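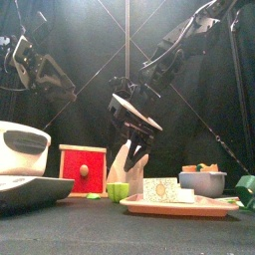 Two grippers over a dark tabletop, with a pale hand-shaped object below the one on the right.

4. Setting Up the Reltance Tiered Cake Stand

Read this section before you place any cake on the stand. The stand holds up to three tiers. Flowers and ribbon go on last, at the venue.

4.1 Before you start

Check that the carton contains the base, the center post, two upper plates, two locking collars and the hex key. If a part is missing, write to Beludex parts service and quote kit number 549.

Wash the plates by hand and dry them fully. Do not put the post in a dishwasher.

4.2 Assembly

1. Set the base on a level table. Turn the leveling feet until the base no longer rocks.
2. Screw the center post into the base by hand. Tighten a quarter turn with the hex key.
3. Slide the first collar down to the lower mark on the post and lock it.
4. Lower the first upper plate onto the collar. It should sit flat and not spin.
5. Repeat with the second collar and plate at the upper mark.
6. Press lightly on the rim of each plate. If a plate tips, loosen its collar, seat it again and retighten.

Note: Tall bottom tiers need the long post (part 172, sold separately). Measure the finished cake with its frosting.

4.3 Loading the tiers

1. Chill each tier on its own cake board until the frosting is firm.
2. Remove the upper plates and collars.
3. Lower the bottom tier over the post. The board must have a center hole.
4. Refit the lower collar and plate, then load the middle tier the same way.
5. Refit the upper collar and plate and set the top tier. This board needs no hole.

Caution: Never carry the stand with cake on it. Transport tiers boxed and load them at the reception.

Caution: Fresh flowers must not touch the post socket. Water in the socket will stain the threads.

4.4 Taking down

Unload from the top. Wipe the post with a damp cloth and store it in its sleeve.

Text: Zdislava Jireš. Revised Jan 8, 2020.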